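The day the arm kept reaching for something that wasn't there

I'd been wanting to talk to Raíssa Frota ever since I heard her tell the cable story over lunch in Elville. She told it fast, between bites, and I missed half of it. So in November I drove back up to the Plunberg lab with a recorder and asked her to start over.

"Okay, but you have to promise not to make me sound smart," she said. "I was wrong for four days."

The setup is simple enough. One arm, one table, one tray, one little yellow cube. The arm picks the cube up, puts it back down somewhere else in the tray, and goes again. Frota's team runs batches of 100 tries, mostly overnight, to see how the gripping software from Nustier holds up when it's left alone. For weeks it held up fine.

Then, at try 471 of a long run, the gripper came down well clear of the cube and closed on air. It lifted, swung over, opened, and logged a success.

"That's the part that scared me," Frota said. "Missing is fine. Everything misses! But it told us it had the cube. If that's a cube, who cares. If it's a glass vial, or somebody's thumb, I care a lot."

Her first guess was the camera. She recalibrated it and got a clean batch, so she went home happy. Next morning there was another string of phantom grabs. Then she blamed the lighting, then the cube (she swapped in a new one, which did nothing), then an update from Nustier, and she wrote them an email she now describes as "a little spicy."

I asked if they ever wrote back.

"They did, and they were so nice about it. I felt terrible."

What finally cracked it was sitting down and watching. Frota pulled up a chair, put on a podcast and stared at the arm for most of an afternoon. The cable that runs along the outside was the only part that moved a bit differently each time. On certain reaches the loop by the wrist swung out, caught, and tugged at its connector. The finger sensor dropped out for a split second, and the software filled the gap with the last good reading it had – which was a reading from when the gripper was holding something.

"So it was remembering a cube," she said. "It's kind of sweet if you don't think about it."

She did think about it, though, and what bothers her is the software side. A tired connector is a cheap part. A program that treats silence as good news is a bigger deal, and she figures plenty of other labs have the same thing sitting in their code. Her version now stops dead when the sensor goes quiet, and it stays stopped until a person walks over and clears it.

Did people complain about the extra stops?

"Oh, constantly. Hanrahan calls it the nap feature. You come in at eight and it's been sitting there since two in the morning. But I'd take a napping robot over a lying one."

She has also changed how she looks into faults. The log used to be the first thing she opened and sometimes the only thing. These days she watches the arm run before she reads a line of it, and she makes new people on the team do the same, podcast and all. The cable itself is next on her list. She wants it clipped down closer to the arm, but every clip she's tried has limited the wrist one way or another, and she's still arguing with herself over how much slack to leave.

"Ask me again in the spring," she said, already half turned back to the table.
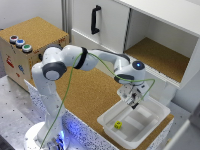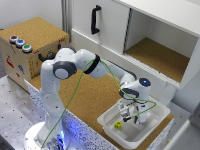

The arm at the tray in the Plunberg lab, with the yellow cube and the green cable looping past the wrist.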